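Rebuilding the Output Stage of a Bench Battery Charger
Project report, Power Electronics Lab II
Régis Maillard and Iulian Ursu
Last updated: January

1. Background

The charger used for this project is an older Indulero bench unit for 12-volt lead-acid batteries. It was taken out of service because it no longer delivered usable current. The transformer hummed normally and the front panel lamp came on, but the ammeter stayed close to zero with a discharged battery connected. Our task was to find the fault, repair it with parts we could get through the lab, and measure the result against a simple model.

The unit has a center-tapped transformer, a full-wave rectifier on an aluminum plate, a thermal breaker and an ammeter in the output lead. There is no regulation. The charge rate is set by a four-position switch that picks taps on the primary.

2. Finding the fault

With the charger unplugged we disconnected the secondary leads and checked each half of the winding. Both halves had low resistance and read the same within the limits of our meter. Neither was shorted to the core.

The rectifier plate holds eight press-fit diodes, four on each side of the center tap, wired in parallel. We cut the jumper leads and tested each diode alone. On the left side two were open and one was shorted. On the right side three were open. The remaining two passed the diode test, but one of them had a cracked glass seal around the lead, so we did not want to reuse it.

Our explanation is that one diode failed open first and the others had to carry its share. Parallel diodes without any balancing do not share current evenly, and the one with the lowest forward drop runs hottest. We could not prove the order of failure from the parts we had.

3. Choosing replacement parts

We considered two options. The first was to press in eight new diodes of the original type. The second was to use two stud-mount diodes with a rating high enough to take the full current of each side alone. We chose the second option. It avoids the sharing problem, and we did not have a press with the right tool for seating the diodes squarely.

The parts we used are Picard stud diodes with a reverse rating of 400 volts. This is much more than the circuit needs. In a center-tapped rectifier each diode sees the full peak voltage of the whole secondary, which here is under 60 volts even on the highest tap. The lab stocked only the one voltage, so we used it.

Reverse recovery time was not a factor at line frequency. Iulian wanted to include a comparison with a fast-recovery part, but the difference would have been too small to see on our scope, and we dropped that section.
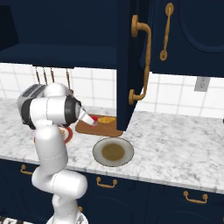 4. Mounting and heat

The studs of both diodes are the cathodes, so both can bolt to the same plate and the plate becomes the positive output. The old plate was already insulated from the case with fiber washers. One washer was split and we replaced both.

We drilled out two of the old press-fit holes, removed the burrs and sanded the area flat with fine paper on a block. A thin layer of thermal compound went on before assembly. The nuts were tightened with a torque wrench to the value on the data sheet. Our first attempt used a lock washer on the diode side, which was wrong. It kept the base off the plate, and that diode ran noticeably hotter than the other in a short trial. We took it apart and put the washer under the nut.

We also replaced the two leads from the transformer to the diodes. The old insulation had gone hard near the plate. The new leads have crimped lugs with heat-shrink over them.

5. Test setup

The load was a bank of Drukau wirewound resistors on a steel frame with a fan behind it. Current was measured with a shunt in the negative lead. We logged plate temperature with a thermocouple clamped beside the left diode, using the Kumetley logger from the lab. Readings were taken with the switch on position three, which is the highest setting the original label allows for continuous use.

6. Results

The charger was run for 200 minutes without a break. Plate temperature rose quickly in the first half hour and then leveled off. The final reading was 136 °F. Our model, which used the data sheet forward drop and an estimated thermal resistance for the plate, gave 140 °F. This is closer than we expected, and some of the agreement is probably luck. The thermal resistance came from a chart for vertical plates in still air, while our plate sits behind a perforated cover.

The thermal breaker did not trip. Ripple on the scope had two equal humps per cycle, so both halves of the rectifier were conducting. On our first check before the washer was moved, one hump was slightly taller. After reassembly we could not see a difference.

7. Remaining problems

The ammeter reads low compared with the shunt across its whole range. We adjusted the zero but did not open the movement. Position four of the switch was tested only for a few minutes and should be left alone until someone has checked the contacts, which are pitted. The line cord is original and still needs a strain relief.

A wiring diagram and the logged temperatures are kept with the charger in the Thursday lab section cabinet.

Contact: Power Electronics Lab, student projects | Copyright the authors | Back to top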